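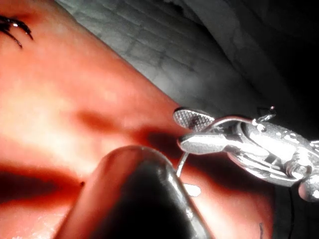 Section 3: Setting Up Your Narkus Pill Reminder

Okay, you've got the base plugged in and the lid closes properly. Now for the part I get the most emails about, which is loading your medicines and getting the alerts right. I set up my own Narkus with a cup of coffee next to me and it took less time than the coffee did.

Before you start, get every bottle out on the counter, plus the printout from your pharmacy. Vitamins and antacids too! Some antibiotics don't get along with calcium or iron, and the reminder can only space things out if it knows you take them.

1. Hold the side button until the screen says READY.

2. Press MENU, pick Medicines, then Add New.

3. Type the name just as it's printed on the label. If the label has both a brand name and a generic name, I use the generic.

4. Enter the strength and how many you take each time. Check the numbers against the bottle, not your memory (I once typed in an old dose from January and had to redo the whole thing).

5. Set the times. For a twice-a-day medicine I like 8 in the morning and 8 at night.

6. Press SAVE and wait for the beep.

Note: The Narkus holds up to 2 weeks of doses. If a prescription is shorter than that, put in the end date under Stop On, or it'll keep chirping at you after the last pill is gone. 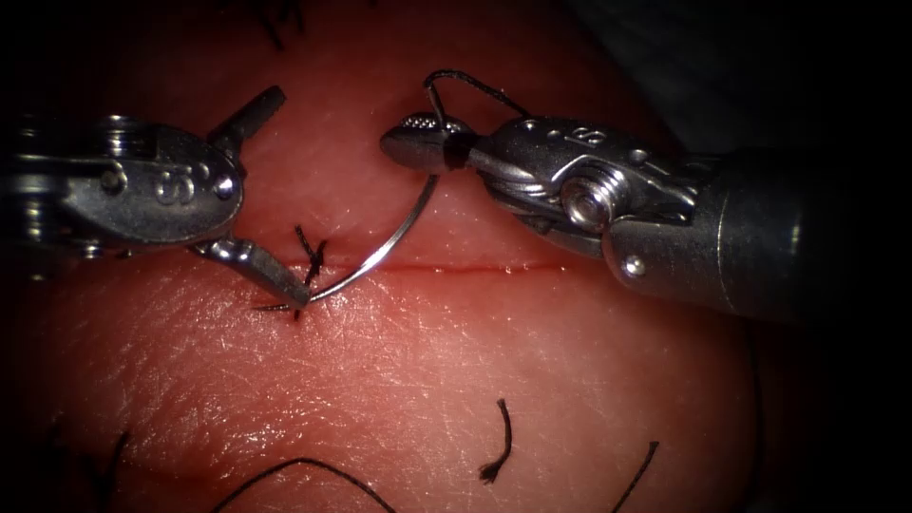
7. Go back to MENU and choose Warnings. Turn on Food, Alcohol and Sunlight. They're off when the unit ships, which I'd change if it were up to me.

8. Add a contact under Helper. Mine is Tayla Donnelly, my sister, and she gets a text if I miss a dose.

Caution: The Warnings screen is a memory aid and doesn't check for every interaction. Ask your pharmacist before you add, skip or stop anything. If you get a rash, sudden tendon pain or trouble breathing, don't wait for the next alert. Call your doctor, or 911 if it's bad.

Caution: Never move pills into the tray if the label says to keep them in the original bottle. Set a time-only alert for those.

If the screen shows code 635, the tray isn't seated. Lift it out, turn it so the notch faces you, and push down until it clicks.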